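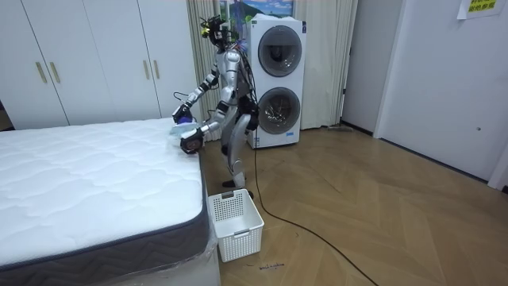 **Figure 2.** Humanoid robot beside a bare mattress, one gripper on a pale blue cloth.

### 3.2 Naming the protagonist

Writers in the Tolham group were asked to state their main character's goal before drafting chapter one. Of 47 outlines, 41 gave a goal in a single sentence. The rest described a setting or a family history, and the goal had to be inferred from later chapters. Ferri's coding scheme treats these as "deferred" outlines. Deferred outlines changed the protagonist's name more often between drafts, usually when the central conflict was revised. The Clodby outlines were coded in the same way but are reported separately, as most were for historical fiction.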